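Notebook, hinge bench, September

Trolgate keyboard dock, second sample. Erano sent it with a note saying the hinge is "substantially revised", and I can confirm they have changed the screws.

Set the tablet at full tilt and left it on the cycler overnight. Target is 2,000 opens. Stopped it this morning at over half that when the left side began to creak like my nan's screen door. Torque still in spec, annoyingly. Jagadeesh reckons grease. I reckon the bushing, and have put a coffee on it.

Pogo pins: 4 of them, same as before. Keyboard drops out if you type with any conviction on the right half. Tsegereda typed her whole status report on it and got 2 disconnects, so either she has a lighter touch or shorter reports.

Battery: 48 hours on standby, docked, lid shut. Lost more than the tablet does on its own. The dock is keeping something awake. Asked Marisol for the firmware log and she asked me which firmware, a fair question given the label says one thing and the settings page another.
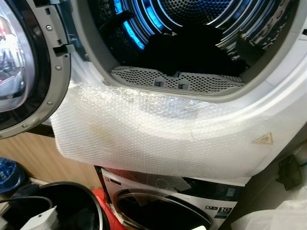

Tried the older firmware after lunch. Drain much the same, but the trackpad now scrolls backwards. Colour me thrilled. Rolled it forward again.

To do: pull the left bushing, measure before Arlo cleans it. Swap the pin block with the one off sample one - check the drawer under the scope first. Ask Erano what "substantially" means in millimetres.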